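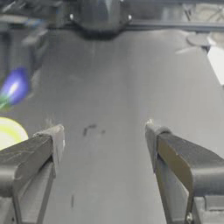 For Bianka Medve the first question is always how long a gripper must stand still when its pads are worn, and after that the price. With Savow, she adds, she stopped asking the first question after the first month.

Her remark comes from the trial period of the Savow fingertip kit, which Trerudmont now offers to all customers from October. Savow is a set of replaceable soft pads for robots with two-finger grippers. It is made for small workshops, teaching rooms and test benches, where one arm has to pick up many different things in one day and where there is no separate technician for maintenance.

Each kit contains 9 pairs of light grey pads, a fitting gauge, a small bottle of cleaner and a printed card with the steps. The pad wraps over the end of the finger and is held by its own adhesive backing. No screw of the gripper has to be opened. A trained person changes both pads in four minutes, and the arm can stay in its position during this time.

"We looked at how people really work at the table," says Gönül Tuncer, product manager at Trerudmont. "They put on some tape, it holds for a while, then the edge becomes frayed and they put on more tape. It is a good idea, but the thickness is different every time, and then the closing position must be corrected again. We wanted to keep the good idea and make it the same every time."

The pads are delivered in three grades. The soft grade is meant for balls, fruit and other round items, the middle grade for general use, and the firm grade for flat parts and thin sheets. Trerudmont recommends an inspection after every 1,000 grasps. A frayed edge alone is not a reason to change the pad — the important point is whether the flat gripping surface is still complete. The card in the kit shows where to look.

For benches where two arms work across the same table, the company also offers the Savow Double. It contains twice the number of pads and a second gauge, so both grippers can be prepared at the same time. The Double was tested together with the integrator Rawashdeh at its Burton site, mostly on sorting and handover tasks.

Existing customers of Trerudmont do not need new software. After the first fitting, the closing width should be set once with the gauge, and the value can be kept for all later pads of the same grade.

Both versions can be ordered directly from Trerudmont or through Rawashdeh. Refill packs are sold by grade. Schools and colleges receive a reduced price on request, and trial pads of one grade can be sent before an order is placed.

Press contact: Gönül Tuncer, Trerudmont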